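Ruling a Pencil Grid on a Big Sheet of Paper

March | By Yatziri Barrera
Last updated: March

A grid of small marks on a large sheet is handy for laying out shelf labels, testing how straight a wall hook pattern will look, or planning holes before you drill. You can do the whole job in pencil with a long ruler and a square. The method below puts the paper on an upright board first and draws on it there, so the lines end up true to the board even if the paper was cut a little crooked.

What you need

A flat board, painted white or left plain
One large sheet of white paper, slightly smaller than the board
Clear tape
A hard pencil, sharpened
A metal ruler at least 30 inches long
A square
An eraser

I buy the Travberg paper on the long roll and cut it down. If you only have letter paper, a pack of 500 will last you years, but you will be joining sheets 11 inches long and the joints always show. For a grid of any size, get the roll. Zwahlen sells a heavier one that lies flatter and costs more.

Step 1. Flatten the paper

Roll the sheet against its curl and leave it under something heavy overnight. Paper that still wants to curl will lift in the middle after you tape it, and your spacing will be off when it settles.

Step 2. Tape it up

Find the center of the top edge of the board and make a tiny mark. Fold the paper lightly at its own top center, just enough to pinch the edge, and line the pinch up with the mark. Put one short strip of clear tape there. Let the sheet hang from that strip before you do anything else. Smooth it downward with your forearm, then tape the corners if it needs it.

Leave some board showing on the left and right. You will want that margin when you peel the sheet off.

Step 3. Draw the center line

Set the square on the top edge of the board and draw a light vertical line down from the tape. Move the ruler down and extend it to the bottom. Everything else is measured from this line, so check it twice. Press lightly.

Step 4. Mark the columns and rows

A five-by-five grid is a good size. The middle column sits on the center line. Measure out to the left and right for the other four, always starting from the center line and never from the last mark you made. Small errors add up fast if you go mark to mark. I use a spacing of 2 inches for most things. Ferdinand Wallner, who taught me this, goes wider and says his eyes are to blame.

Do the rows the same way, working up and down from the middle row.

Step 5. Use different marks

Twenty-five identical dots are hard to read from across the room. Alternate them. Put small circles at the corners, the center and the middle of each side, then use short horizontal dashes between the circles and small vertical ticks in the second and fourth rows. When somebody calls out a spot you can find it without starting over from the edge.

Go back over any circle that came out faint. A second light pass is better than one hard one, which dents the paper.

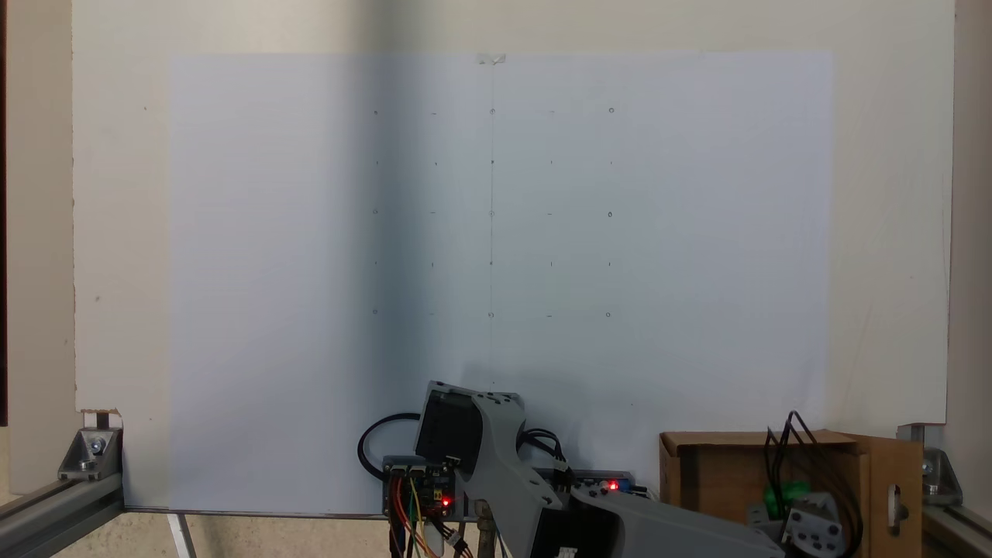
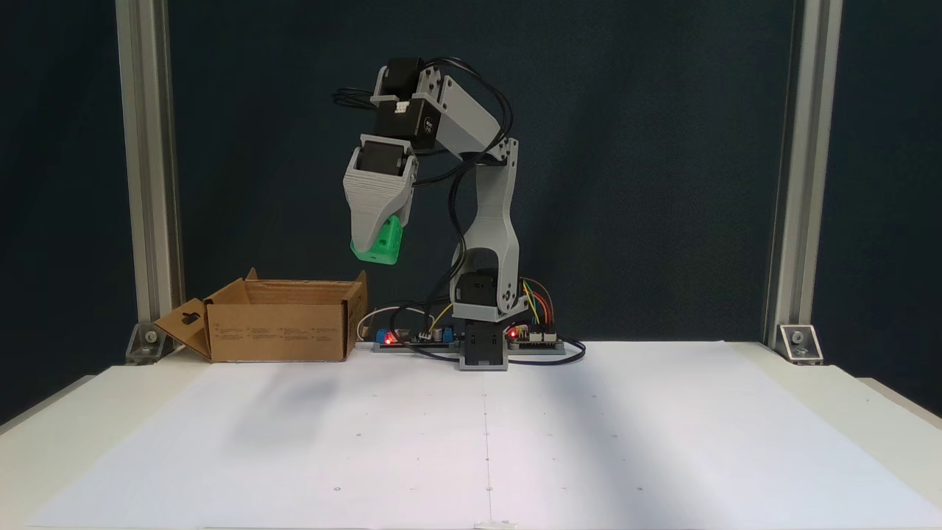

Taking the sheet down and keeping it

Peel the tape slowly, pulling it back flat against itself. If it starts to tear the paper, stop and come in from the other end. Leave the center strip for last so the sheet doesn't drop on one corner.

Store it rolled with the pencil side in. A rubber band will crease it, so wrap a strip of scrap paper around the roll and tape the strip to itself. Write the spacing on the outside along with the month.

If you want to reuse the grid on another board, line up the center line first and the top edge second. The old tape spot will be a bit shiny and new tape won't grab it well. Move the new strip half an inch to one side.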